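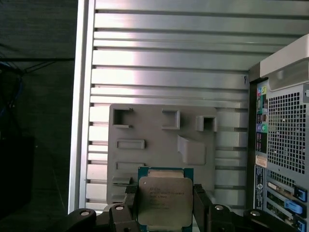
Subject: Re: [flalldale-records] Where should the archive live once the old tower goes?

Replying to the list so that it ends up in the archive with everything else. I've trimmed the quoted message to the parts I'm answering.

On Feb 13, 2023, a member wrote:

> I gather the Flalldale records are still served from one desktop tower in
> a back office, with a copy on a rented machine at Grirnerum. Before we
> spend money on newer hardware I would like to know three things. How big
> is the archive now? Who can restore it if the tower dies? And why do we
> still keep TIFFs when everybody reads the PDFs?

**Size**

The catalogue stands at 3053 items as of the January export. Most are single sheets: rate notices, school attendance pages, ferry timetables, the hand-drawn parcel maps. The bound volumes are counted once each no matter how many pages they have, so the number says little about disk space. The reading copies come to 603 gigabytes. The masters are several times larger and I don't have a current figure, as the last tally missed the oversize maps. I'll run it again when the box isn't busy checking sums.

Growth is slow. We added 111 items over the past year, nearly all of them from the Rillarlow grain elevator donation, and there is one more carton of that still to flatten and scan. At that pace any drive bought this year will wear out before it fills up. I wouldn't pay extra for capacity.

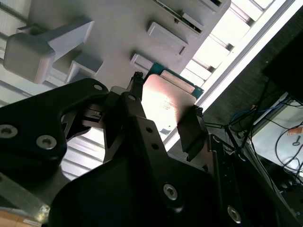

The same goes for speed. The site hands out static files and a search index that is rebuilt overnight. A busy day for us is when the Rillarlow paper runs a heritage column and people go looking for their grandparents' farm. Even then the slow part is the office connection, and a faster processor won't change that. If we replace anything I'd put the money toward ECC memory and a second drive pair, and take whatever processor is in the case when it comes off lease.

**Who can restore it**

At the moment the written procedure is good and the practice is poor. The procedure is in the `docs` folder and was last revised after the water main broke. I followed it this winter on a spare machine and hit 2 problems:

1. The database dump assumes a collation that newer installs don't ship by default. Names with accents sort wrongly and a handful of links break. The Portuguese fishing families are the worst hit, and so is the whole Guimarães correspondence, whose folder name has the accent in it. It can be fixed with a single line in the config, which I have now added to the procedure.
2. The passphrase for the encrypted donor agreements was in a sealed envelope, and the label on the envelope gave the wrong year. It opened the previous set and not the current one. The envelope has been redone.

Neither would have lost us anything, but I'd have hated to find out about the second one in a hurry. I'd like a restore done every spring by a person who hasn't done it before, working from the document alone, and writing down every place they got stuck. It takes an afternoon plus an overnight copy.

On the hardware side, a restore needs a machine with four SATA ports, a board that will boot from USB, and a case that opens without a fight. The spec sheet in `docs` covers it.
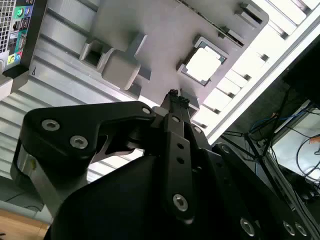 *Inside the open case, near the processor socket.*

**TIFFs and PDFs**

I know this has come up before and I don't expect to settle it. My view is that the PDF is a reading copy and nothing more. Ours were made with three different versions of the conversion script. The early ones were compressed hard enough that pencil notes in the margins of the attendance books can't be read. We only noticed when a cousin of one of the pupils asked about a word in the margin, and we could answer her from the TIFF without pulling the book out of storage.

If space ever does become a problem, there are duplicates to clear first. The parcel maps were scanned twice, once at the old resolution and once at the new, and both sets of masters were kept "until checked". They haven't been checked. I'd be glad to split that job with anyone who has a large monitor and some patience. Please don't delete any of the old set until the fold lines have been compared, as a few of the sheets tore between the first scan and the second.

**Where it should live**

My proposal, for discussion:

- Keep a machine of our own in the Flalldale office as the primary.
- Keep the Grirnerum copy as it is, paid a year at a time.
- Add a third copy on a pair of drives stored in Rillarlow, swapped every quarter — unplugged the rest of the time.

The third one is the only new cost, and it's the one I care about most. Both existing copies are online and both sync nightly. If something deletes or scrambles a folder and we don't see it for a day, then both have the damage. Grirnerum does keep snapshots, but only for two weeks, and our readers have taken longer than that to report a missing page.

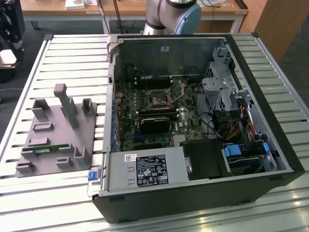

Someone has already written to me off-list to say that drives in a cupboard are only as good as the person who remembers to swap them, and that we'd do better paying Grirnerum for longer snapshots and leaving it at that. I take the point about remembering. I'd still want one copy that can't be reached from a network, and would be fine with swapping twice a year if quarterly is too much. Longer snapshots could be had as well, if the price is sensible. I've asked them for a quote.

What I need from the list:

- Objections to the three-copy plan, with an alternative if you have one.
- Somebody to do the spring restore. You need to be comfortable at a command line and no more than that.
- Word from anybody in Rillarlow with a dry, lockable cupboard. The basement of the hall is not dry.

I'll be away from email for the first part of next month. If the site goes down in that time, the office has the printed sheet, taped inside the door of the supply cabinet. The phone number on it for the internet provider is the old one. The new one is written underneath in pen.

--
flalldale-records mailing list
To unsubscribe, send a blank message with "unsubscribe" in the subject line.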